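Blog > Robotics Club > Build Notes

Home Posts Archive About

Print this page | E-mail this page

Two Arms, One Plate
31 August 2020

Our club project for the Maltamano student competition is dish handling. The task is simple to write down – both arms take hold of the same plate, one from each side, and carry it without dropping it. Getting the timing right has taken most of my summer.

We set a limit of 75 tries per change in the code. If one arm pulls early, the plate tips and the try is scored as a miss. I lowered the closing speed twice, and I think the left side still needs work.

Practice is at the far edge of the table by the rack, with the pink and light blue plates next to it.

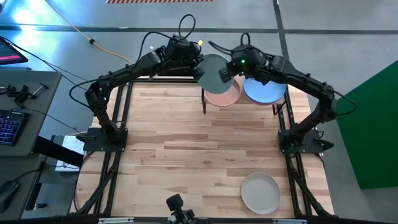 What's left before February

Write up the grip settings and clean up the log files. I also want to try a bowl.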